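Home | Clubs | Players | Seasons | Contact

Ercombe Harriers (women's basketball)

By Liesbeth Geerts
Oct 10, 2018

The Ercombe Harriers are a semi-professional women's basketball club based in Ercombe. They play in the Hullov League, a regional competition that runs from late spring to early autumn, and their home court is the Obeidat Centre. The club's colours are navy and white.

History

The club grew out of a netball and basketball association that shared a single court behind the Ercombe swimming pool. The basketball players split off to enter a team of their own in the Hullov League's second division, and won promotion in their third season. Early home games were played in a school gymnasium with no fixed seating, and visiting teams often changed in a classroom.

The Harriers moved to the Obeidat Centre once the school hall no longer met the league's rules on court run-off. The centre has two courts, and the club uses the eastern one for matches and the western one for training and junior programs. The record attendance for a home game is 2,617, set in a semi-final against Fleltari.

Coaching

Despina Andreadis coached the side through its first years in the top division. Her teams played a pressing full-court defence and relied on a short rotation, which drew some criticism when injuries mounted late in the season. She was replaced by Rami Kanaan, previously an assistant at Fleltari, who slowed the pace of play and gave more court time to the bench.
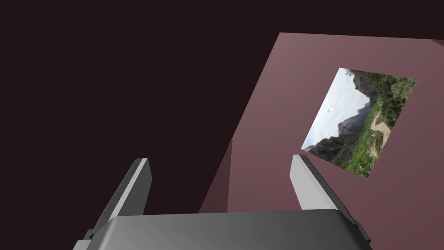 Under Kanaan the club also changed the way it signed players. Most of the squad had been recruited from outside the district, and several left at the end of each season for winter competitions elsewhere. The club now offers longer agreements to local players who come through its under-18 side, and keeps two places open for imports, the maximum allowed under league rules.

Notable players

Amerley Dankwa, a forward, is the club's leading rebounder with 997 in league play. She joined from the junior program and has captained the side since the retirement of Hiba Hattar. Hattar, a point guard, holds the club record for points in a game, scoring 34 in an away win at Fleltari. She now coaches the under-18 team.

Rivalry with Fleltari

Matches against Fleltari are the best attended of the season. The two towns share a highway and a local newspaper, and players have moved between the clubs in both directions. The opening meeting is usually held in May, with the return game scheduled for the second-last round. The winner over both games, decided on total points if each side wins once, keeps a wooden shield donated by the newspaper.

Junior program

The club runs teams from under-12 to under-18. Junior games are played in the morning at the Obeidat Centre, and registered juniors are admitted free to senior home matches.

Last updated: Oct 2018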